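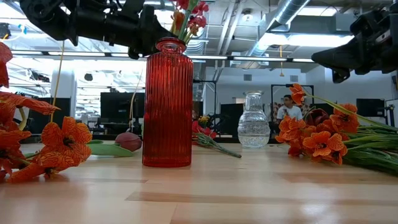 Fig. 1. Red ribbed glass vase with flowers, on a wooden table.

Balldale College, Music Technology, Year 2
Project report: does a cheap stage piano feel the same after a term of use?

Aim
Find out if the key weight on the practice room pianos changes with use. Two instruments, both 88 keys. One is the Tellance in room 23, played all day. The other is the Wattimena from the store cupboard, hardly touched since it was bought.

Method
Small brass weights on the front edge of each white key, add one gram at a time until the key goes down. Write down the number. Pedal up, power off. Did all the white keys on both, then the black ones on the Tellance only (ran out of time). Measurements done in November, after 4pm when the rooms are free.

We also recorded a C major scale at 40 bpm on each piano to check the loudness was even. 259 sound files in the end, too many, most not used.

Results
Tellance: lighter in the middle two octaves than at either end. Middle C and the D next to it were the lightest of all. Wattimena: heavier in the bass, gets lighter going up, no dip in the middle. Loudness was harder to judge. One G on the Tellance jumps out every time, probaly the sensor.

Problems
The weights slide off. Blu-tack helped but adds weight of its own, so had to redo the bottom octave. Different makes, so not a fair comparison realy. Should of used two Tellances.

Next
Plosthorpe campus has a Tellance with under 2000 hours on it. Asked to borrow it, waiting to hear. Black keys on the Wattimena still to do.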